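About Alladach

Alladach is a native plant school. We teach people to identify what grows wild between the coast and the dry side of the mountains, and we try to teach them to doubt themselves while they do it. The second part takes longer.

We started because of a lupine. A well-liked field guide, a phone app and a laminated sign at a trailhead gave the same plant three different names, and all three were stated with total confidence. We keyed it out properly over two evenings with a hand lens and got a fourth. A botanist we wrote to said ours was probably right, and would we please stop saying "definitely".

What we teach

The main course is called Pata. It runs over one growing season, with 43 species on the list, and by the end you should be able to name most of them in leaf as well as in flower. People ask why so few. Other programs advertise hundreds, and we have met some of their graduates. They are pleasant company on a trail until you ask them what the plant was before it bloomed.

The shorter course is Villca, which covers sedges, rushes and grasses. It doesn't fill up quickly. Sedges are small, greenish brown and hard to love, and we won't pretend you'll come out of it transformed. You will be able to tell a sedge from a rush, and you'll notice how many published wetland photos have got it wrong.

Both courses are taught in person. We looked at moving them online and sat through a few demonstrations. You can learn the vocabulary from a screen, but you can't roll a stem between your fingers to find out whether it has edges, and a good third of our teaching comes down to doing that sort of thing again and again in poor weather.

What we think of apps

Use them if you like. Several of us do. An app is a reasonable way to get to the right family, and now and then to the right genus. Our complaint is with the percentage that some of them print beside the name. Students treat it as the odds of being correct. As far as we can tell it's a measure of how much the picture looks like other pictures, many of which were named by somebody using the same app.

We ask students to put phones away for the first half of each outing. There is grumbling. The grumbling tends to stop at the first patch of false Solomon's seal, where half the group has been calling it something else for years.
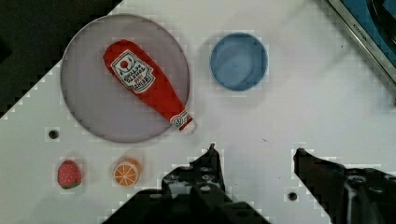 Kourosh Hashemi thinks we are too hard on beginners, and wrote to say so after his first season: he would never have looked at a flower at all if an app hadn't told him the yellow thing in his ditch was a monkeyflower, and did it really matter that it had picked the wrong species? He added that our handouts were the least welcoming documents he had ever been given by people who claimed to want his company.

We took the point about the handouts. They have been rewritten, and there is now a page near the front that says what to bring and where to park. On the monkeyflower we haven't moved. It matters if you are going to write the name down somewhere other people will rely on it.

The herbarium

Our collection is called Zimau and holds 2,794 pressed sheets. An earlier version of this page said "over 3,000". That figure included duplicates, a run of garden escapes and a box of moss that had been entered twice. We'd sooner give the smaller number.

Every sheet carries a collector, a place and a habitat note. If a name has been changed, the old label stays on underneath, so anyone can see who was wrong and for how long. The longest-standing error we know of is a willow. There are certain to be others, and willows are a good place to start looking.

Visitors may use the collection in November and through the winter, by arrangement. Please don't bring fresh material into the room. We've had beetles before.

What we don't do

We don't teach foraging. We're asked constantly, and the answer is still no. Someone who learned the carrot family last month should not be eating from it, and we have yet to see the weekend workshop that changes our minds.

We don't sell wildflower seed mixes, and we're doubtful about most of the ones on the shelf. Read the back of the packet. "Meadow blend" can mean very little, and some of what's in there will be on a weed list in the next valley over.

We don't hand out certificates. You may have a letter confirming that you attended, and it will list the species you could name without help on the last day. Some of these letters are short.

Joining a course

Places for the spring session of Pata are offered first to people on the waiting list. No background is needed, though you should be comfortable on uneven ground and willing to kneel in it. Bring a 10x hand lens, a pencil and a notebook that can stand getting rained on. Coloured pencils are welcome but no one will look at your drawings unless you ask.

If you think you've found a mistake on this page or in any of our species notes, send it in with the location and a clear photo of the leaves. We get plenty of photos of the flowers already.

Page last revised Nov 13, 2023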